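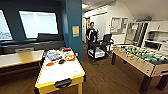

气垫球桌的维护周期取决于两个变量:台面的洁净度和风机的进气量。前者每天都在变,后者几个月才显出差别,所以多数办公楼里的球桌,坏得都很慢,也都很不起眼。球先是在某一块区域变沉,接着在靠近球门处突然拐弯,再往后大家就不太愿意打了,桌子变成放东西的地方。

本文讨论的是一间公司休息区:一张气垫球桌,一张桌上足球,外加隔壁一个带水槽的茶水台。设备管理由Nicanor Hinojosa负责,他把三样东西写进同一份维护表,理由是它们的使用者是同一批人,弄脏它们的也是同一批东西:手上的油、杯底的水、零食的碎屑。

**台面**

气垫球桌的台面是一块打满细孔的板。风机向板下的空腔送气,空气从孔中排出,在球饼下方形成一层薄气膜。气膜很薄,因此台面上任何有厚度的残留都会直接参与摩擦。干掉的饮料渍最麻烦,糖分结成硬膜,肉眼只看到一小片暗斑,手指摸上去却有明显的台阶。

白色台面在这一点上有优势,污渍容易发现。休息区这张桌子台面是白的,边框是黄的,黄边偏厚,手经常搭在上面,擦的时候要和台面分开处理。Hinojosa的做法是两块布:一块微纤维布略微蘸湿,只擦台面,沿长边单向走;另一块擦边框和球门口。两块布不混用,边框上的油一旦带到台面,会在孔口形成一圈粘尘的环。

清洁剂方面,他试过Pinov的中性泡沫,也试过稀释的异丙醇。泡沫的问题在于残液会进孔,需要开着风机擦,让气流把液体顶住。异丙醇挥发快,但对印刷图案不友好,只适合没有图案的区域。目前表上写的是Pinov,喷在布上,不喷在桌上。

堵孔的处理要慢一些。先开风机,用一张薄纸条逐区平移,纸条不抬起的位置做记号,再用细钻头手工旋通,转一到两圈即可。不要用电钻,孔径一旦扩大,局部气压下降,相邻的孔也会受影响。旋出来的碎屑用吸尘器带走,不能吹,吹只会把碎屑送进下一个孔。

**风机与滤网**

这张桌子所配的Bedon风机额定功率70瓦,在同类产品中偏小。功率小的好处是噪声低,适合与办公区只隔一条走廊的房间;代价是对进气阻力敏感。进气口的滤网每隔2周拆洗一次,彻底晾干后装回。带着水汽装回的滤网会在空腔里积尘,尘与水混成的泥很难清出来。

风机轴承的磨损可以听出来。正常运转是一段平稳的低频声,轴承开始松动时会叠加一个周期性的轻响,停机前几秒最清楚。今年2月的检修就是这样发现问题的,更换一套轴承花费129元,工时另计。如果等到风机卡死,换整机的报价是400元,而且要把桌体侧倾才能取出。

还有一条写在表格最上方:桌上有杂物时不开机。小件物品压住气孔,空腔内压力重新分布,球在空旷的一侧反而飘得过高,容易飞出边框。盒子和分格托盘一类的收纳物,应当放到墙边的长台上。

**杆与轴套**

桌上足球的结构简单,故障点集中在杆与轴套之间。轴套多为尼龙,润滑只能用硅基油。矿物油会吸附灰尘,时间一长形成黑色的膏状物,沿着杆被带进场地,再粘到球上。Ponce出的硅油是滴嘴瓶,每根杆两端各一滴,推拉几次后把多余的擦掉。滴多了没有好处,油会顺着杆流到握把里,握把打滑,玩的人用力方向就会偏,杆更容易弯。

弯杆的检查方法是缓慢旋转,从桌端沿轴线看过去,观察中段有没有摆动。轻微弯曲可以拆下校直,杆上有折痕的直接更换。桌脚的水平也要一并查,调平脚拧动后,以球静置在中线上不滚动为准。测试应换几个位置重复,地面本身有起伏时,单点的结果没有参考价值。

**水槽一侧**

休息区的维护表里出现厨房,起初有人不理解。道理在于动线:从球桌走到茶水台,拿杯子,再走回来。杯子外壁有水,台面上就有水;杯子放在水槽里没有洗,下一个人就会换用带包装的饮料,糖分更高,洒出来更难清理。

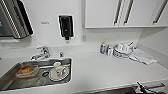
Brulwood的来信对这一段提出了异议,信中写道:“把球桌的污渍归到水槽上,因果链太长。我们那边撤掉了桌边的零食架,台面清洁的频率立刻降了一半,杯子照样堆着。先管零食,再管杯子。”

这个意见有道理。零食架离桌子近,影响直接,应排在前面。不过杯子的问题并不因此消失,两者作用的对象不同:碎屑主要堵孔,液体主要结膜。前者用吸尘器就能解决大部分,后者必须湿擦。只撤零食架,干擦的次数会减少,湿擦的次数未必。

水槽本身的维护以不锈钢拉丝方向为准,顺纹擦拭,避免钢丝球。不锈钢盆与白色台面交接处有一圈亮边,接缝里的水最容易被忽略,每天收工前用纸巾压一遍。白色台面上的茶渍用小苏打糊敷几分钟后擦去,不必用漂白剂,漂白剂溅到镀铬龙头上会留下雾状的斑。

餐具在盆内的摆放也有讲究。盘子平放在盆底,再叠上杯子,盘底与盆底之间会积一层水,排水口附近的残渣随水位回流,粘在盘底。沥水区如果已经堆满,新洗的东西就没有地方放,人自然会把它们留在盆里。因此维护表对沥水区的要求比对水槽更严:晾干的餐具当天归入上方吊柜,台面右侧至少空出一只盘子的位置。

吊柜的门板是光面白,指纹集中在长条拉手两侧。用擦边框的那种布即可,但要单独备一块。壁挂皂液器的出液嘴每次补液时用温水冲一遍,浓缩皂液干结后会使出液方向偏斜,滴到台面上,再被袖口带走。

**表格**

Hinojosa的表格现在分三栏:每日、每两周、半年。每日一栏只写湿擦台面、归位杂物、清空沥水区。滤网在第二栏,轴套上油也在第二栏。风机轴承、弯杆检查和桌脚调平放在第三栏,下一次按计划与空调滤芯的更换同日进行,两项都需要断电,配电箱的钥匙只借一次。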